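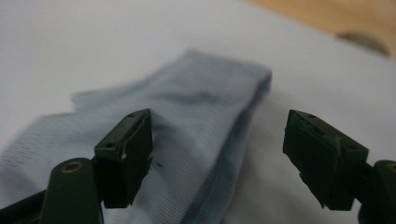
Stockdale Gripper Bench - Soft Goods Team
Search the wiki Go
4 min read

Hand-held gripper comparison (soft goods)

The hand-held gripper comparison is our running test of finger tips on things that flop, mostly socks, dish towels and T-shirts. I keep this article up to date, so the opinions in it are mine (sorry!), but the scores come straight out of the bench log. It covers the two tips we have tried so far, the Pruda and the Foltar, plus the camera and the controller we pair them with. For mugs, boxes and anything else that holds its shape, look under Rigid Goods.

Background

We started out with tips meant for blocks and bottles, and they were great at blocks and bottles. Then somebody put a sock on the table and the whole afternoon went sideways. A sock has no real edge to grab, it folds over itself in a new way every time you drop it, and a pinch that catches one layer on one try can catch three on the next. I love it as a test object. It's cheap, it fits in a drawer, and it makes a small difference between two tips look huge.

Our usual one is light blue with fine ribbing in the knit. The ribs are handy on camera because you can tell which way the cloth is lying, at least where it's close enough to be in focus. We work on a smooth white surface, and pale blue on white is kind of mean to the vision side, but the black fingers stand out nicely.

The tips

Pruda tips are flat inside and fairly stiff. They close square and they're easy to line up by eye, so new people tend to like them right away. On a bunched sock they do best when you come in low and get one finger snug against the cloth before you close the other - go straight down from above and you mostly push the fold flat.

Foltar tips have a softer pad and a bit of give. They forgive a sloppy approach, and I reach for them when I'm tired. The trade-off is that they drag. On the thin T-shirts they'll pull a wrinkle along with them, and then you're chasing that wrinkle across the table.

Scores

Each session is 60 picks, and a pick counts if the item comes up and stays up until it's over the bin. The log stands at 1,684 picks, and 576 of those are socks. Foltar is ahead on socks and towels, Pruda is ahead on shirts, and I wouldn't bet lunch on either lead holding through May.

Camera and controller

The camera rides on the tool, looking out between the fingers, so you get the tips and the cloth together and very little else. I like that a lot more than our old overhead view, where the hand hid the grab at the exact moment you cared about it. The far end of the item does go soft, though, and anything past the work surface is mush.

Skodbridge is our name for the controller box and the little program that lines up finger width with video. It's fine! Version 4 fixed the lag that used to make every close look late. Check the width reading with the fingers fully shut before you start, and again after you swap tips.

Open questions

Wool is still untested, and so are fuzzy socks, which I suspect will be a nightmare with the Foltar pads. I'd also like to run worn tips against fresh ones, because a scuffed inner face might grip knit better than a clean one. If you want to take that on, put your runs in the bench log under a new heading and leave the old totals alone.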